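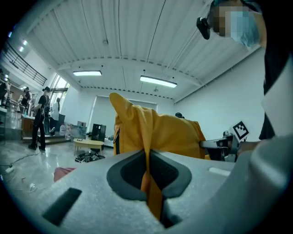

Innes Tosh wrote on 10/02/2019:

> I have a padded floor chair on the way, the pink kind with the raised sides,
> and I'm stuck on the pillow. My wife says gray, to be safe. I'm leaning toward
> mustard, but every yellow I've brought home so far has gone greenish
> by the evening. Also, how big? The last one I bought was so fat
> that I slid right off the front of the seat. And does anybody have a
> trick for getting a cover back on after washing without the corners
> bunching up? I end up with ears at the top and a big belly in the middle.
>
> Innes

Innes, go with the mustard! I've had a pink chair since January and I went through exactly this, gray first and all. Gray was fine. Then I put the mustard on it and the whole corner woke up, and I've been moving the thing from room to room ever since just to look at it.

On the greenish problem, the one that worked for me was the Mindik cotton. They'll mail you a swatch if you ask. Pin it to the chair and leave it there through one whole day, lamps on in the evening, before you order. I did that with three yellows (one was gorgeous until dinner time, then it looked like pea soup) and the Mindik was the only one I still liked at night. A warmer bulb helps a lot too.

Size: I'd stay small. Mine is a 47 cm cover and I'd call that the upper limit on a floor chair. My neighbor has a 35 in hers and it's too skimpy for me, but she's a good bit shorter and loves it. What matters more is how full it is. I took two big handfuls of stuffing out of mine, so it gives when I lean back, and the sliding stopped right there.

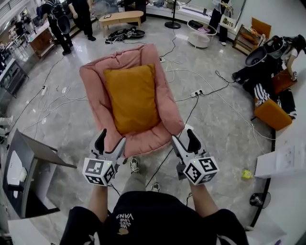
Treltano Home Sewing Club - Pillows, Covers and Small Upholstery

That pairing just makes me happy, the mustard square leaning on the back of the pink seat. It holds up so well against a gray marble-pattern floor too, which I wouldn't have guessed. Pink on its own can go a little nursery. Put the yellow with it and it's a proper grown-up seat.

Now for the ears and the belly. This is how I do mine after a wash:

Turn the cover inside out and put your hands in through the zipper opening, right up into the far corners.

Grab the two far corners of the insert through the fabric, one in each hand, and hold on tight.

Flip the cover down over the insert, the way you would with a duvet. Shake it hard a couple of times.

Tuck in the near corners last, folding each one over on itself a little so it goes in as a point. Then let go and it fills out.

Close the zipper slowly, with your other hand flat underneath to keep the stuffing out of the teeth. If it's stiff, rub a bit of candle along it.

If you still get ears, the insert is too small for the cover or the corners are empty. Push a small wad of loose stuffing into each one. If you get the belly, take some out of the middle. I keep a bag of Fosteck fill in the closet for this and it has lasted over 2 years, so don't buy the giant sack like I nearly did.

One thing I learned the hard way - wash the cover with the zipper closed, and dry it flat. I hung my first one by a corner and it has a point there to this day. Cold water for the mustard, on its own the first time. Mine let out a fair bit of color and there was a white towel in there with it. The towel is now in the car.

Does anyone have a piping foot I could borrow? I want to try a piped edge on the next one, maybe pink cord on the yellow, and I have 19 feet of cord from Fragkou sitting here doing nothing.

Innes, let us know which way you go, and if gray wins I'll try to be nice about it!

Robin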